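Student Projects | Press Releases

Geltholm student team opens second build term of the Huvell demonstration project

GELTHOLM, August. The robotics club at Geltholm Technical College has started the second term of Huvell, a student project in which members record household tasks with hand-held grippers and use the recordings to train a two-arm controller. The club has logged 338 demonstrations that passed its checks, out of 452 attempted. The remainder were rejected for lost marker tracking, clock offset between the left and right streams, or an incomplete task.

The work is carried out in the club's ground-floor hall. Operators hold one gripper in each hand. Position is recovered from printed fiducial markers mounted on the devices, and jaw opening is logged on the same clock as the video. 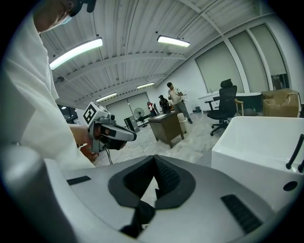 Puspita Pattinasarany
Project Communications Lead, Geltholm Robotics Club

Huvell is organized as 2 work packages. The first, led by Senyo Quaye, covers capture: operator training, calibration, and the session log. The second, led by Zahira Halim, covers data preparation and policy training. Members may work in either package but sign off results only in the one to which they are assigned.

Calibration was the main source of delay in the first term. The original procedure was run once per day. Quaye's group found that the transform between marker and gripper drifted when a mount was removed and refitted, and that the error carried through every recording made afterward. Calibration is now repeated after any change to a mount. A session without a calibration entry in the log is excluded from training.

"The rejected recordings are kept," said Quaye. "We label them by failure type and use them to test the filter. A tracking loss of a few frames can be interpolated. A longer one can't, and the script has to tell the difference."

The task list for the new term was drawn up by Hafiz Entili. It moves the project from tabletop work to tasks done standing and at floor level, with bathroom fixtures among the objects in use. These tasks require the operator to bend, turn, and change footing during a recording. Arm poses vary more than in the tabletop set, and one hand can block the view of the other. 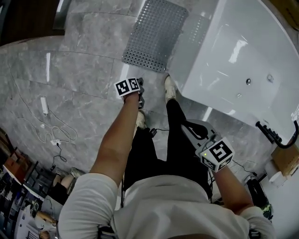
Glossy surfaces are a known difficulty for the tracking software. Reflections of overhead lighting reduce contrast at the marker border, and detection drops when a marker is turned steeply away from the lens. The club uses markers on more than one face of each mount, so that a pose can still be solved when a single face is lost. Halim's group is comparing 2 solvers on the same recordings and will keep the one with the lower position error at the jaw.

Trained policies will be run on the club's bench arms, first at reduced speed and with an operator at the stop switch. No result from the bench arms will be reported until a task has been repeated under a fixed start condition.

Software for time alignment was written by club members under the name Fultar. It reads both gripper streams, estimates the offset, and writes a report for each session. Fultar will be released to other student teams when its documentation is complete.

Darmawan Nasution, faculty adviser to the club, reviews the task list and the safety procedure at the start of each term. Equipment funding is provided by the Subramaniam Fund for Student Engineering.

New members are admitted after a training session, held on Thursday at 5:30 p.m. Prior experience with robots is not required. Applicants for the data package should be able to read and modify a short Python script.

Last updated: August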